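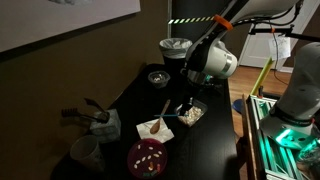

Right, I said I'd write something about whether a machine can clear up after a party yet, so this is a thread. Get a tea.

I've been helping out at the Ekgate workshop since October and my whole job is making a mess and then watching two arms try to deal with it. My mum thinks this is hilarious given the state of my bedroom growing up.

Short answer to the big question: sort of? It depends entirely on what's on the table.

A paper cup is lovely. Stiff enough to hold, light enough that a clumsy grab doesn't matter much, and if you drop it, who cares. I'd trust an arm with paper cups all day long.

A wooden spoon is fine too once the arm has decided which end to go for. It can spend ages deciding. I've had time to butter toast.

Then you get to popcorn. Moving the tray is one job and picking up what fell out of the tray is a completely different job, and people who say "it can tidy popcorn" never tell you which one they mean!! Always ask.

Same with peanuts and sweets on a plate. Do you tip the plate in the bin? Do you save the sweets? I would save the sweets. You have to spell that out to a machine and then you realise you've never spelled it out to yourself.

Our last proper run was 22 goes at a full table clear. I'd hoped for half. We didn't get half. The bin was the easy bit, funnily enough, it's everything on the way to the bin.

And crumpled stuff, oh my days. A folded napkin has edges you can aim for. Scrunch it and it's a new shape every single time, and it changes again when you squeeze it. Give me a mug over a scrunched napkin any day.

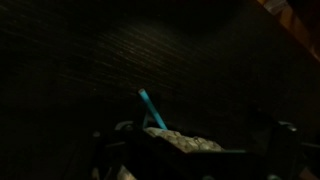 Conceição Cunha replied that I'm being soft on them, and that her nephew could clear a party table in 60 seconds for the promise of a biscuit. Fair! But he'd also eat the peanuts off the floor, so let's not pretend he's the gold standard.

She also asked about shops, and there I'm more hopeful. Same boxes, same shelf, same height, every night. Chisholm have a stockroom trial going and from what I hear the dull repeat jobs are the ones that stick.

Homes are the hard one. Everybody's table is different and it's different again by teatime.

So would I have one in my kitchen? For cups and plates, yes, tomorrow. For the morning after my birthday, no, I'll be there with a bin bag like everyone else.

Going to do washing up next. Send me your worst pan.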